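Ticket 4217: Colours wrong on printed order, navy coming out purple
Status: Resolved
Product: Sarnedent Print Manager
Opened: Sunday, September 26, 2021

Reported problem
Navy backgrounds in our catalogue print with a clear purple cast. The same PDF looks right on both office monitors. Reds are slightly dull but usable. The printer is a Brerard, connected over the network, and it was fine until the update in June. We have 42 pages to send out and 17 of them have dark blue on them.

Already tried by customer
Restarted the printer and the PC. Ran the head clean twice. Replaced the cyan cartridge. No change.

Support reply 1
Please print the built-in test chart from the printer's own menu, with the PC switched off. If the blue patches are correct there, the ink and heads are fine and the fault is in the colour settings. Please also attach one picture from the catalogue that has the navy in it.

Customer reply
Test chart is fine, blue patches look blue. Picture attached, it goes on page 6. 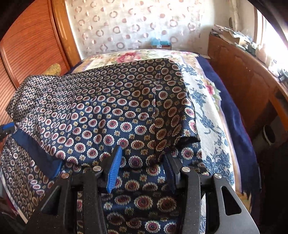

Attachment 1: navy fabric with burgundy medallions, page 6

Support reply 2
Thank you. The file carries a wide-range colour profile. After the June update the driver also applies its own correction, so the colour is converted twice — dark blues suffer most from this.

Steps:
Open Sarnedent Print Manager and go to Output, then Colour.
Set Colour handling to Application.
In the Brerard driver, set Colour correction to Off.
Delete the saved preset called Lahlou Matt and make it again. Old presets keep the old setting.
Print one page before sending the full job.

Customer reply
Did all of that. First page still purple. The preset had come back after a restart.

Support reply 3
The preset is being restored from the shared folder on the Erimberg server. Remove it there as well, wait 20 minutes for the sync, then repeat step 4.

Customer reply
That fixed it. Navy is navy again and the reds have picked up too. Please close.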